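Notebook, shelf-restock project (Prekell)
29 November 2022

Found it, I think! The dropped grasps on the small round tins have been bugging us since August, and today I finally have a story that holds together.

Reran the shoe polish set: 585 grasps replayed through the Sirnine planner. The tall bottles are fine. The Cherry tins are where it falls apart. The lid is glossy and round, the depth map gets a hole right in the middle of it, and the planner fills the hole with whatever is behind. So the fingers close too deep, the tin squirts out sideways, and the arm carries on to the shelf holding nothing. Twice it then pushed into the back row hard enough to trip the force stop (which worked, hooray).
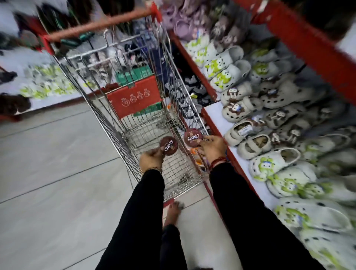 Loan Giáp thinks I'm only half right. Her point is that a bad depth reading shouldn't matter if we check finger width after closing, and that check has been switched off in the config for weeks. Went and looked. She's right, it's off. My edit, too. Turned it back on with a 2 mm margin.

Then went back through the hand demos to see how people deal with these tins. Lovely stuff in there. They hold them at any old angle, label sideways or nearly upside down, and our grasp model only ever tries a flat, top-down approach. Want to try a tilted one on the Dralel arm next.

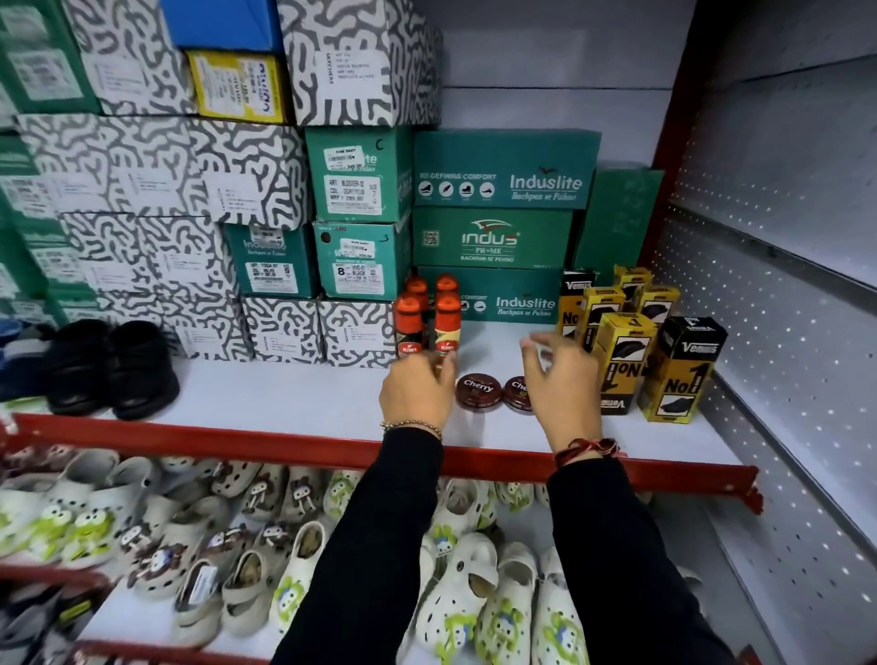 Hand demo, polish shelf: Kiwi bottles, Cherry tins, Venus boxes.

To do: matte spray on one test tin, rerun with the width check on, ask Khoa for the force logs. No full-speed runs until that's done.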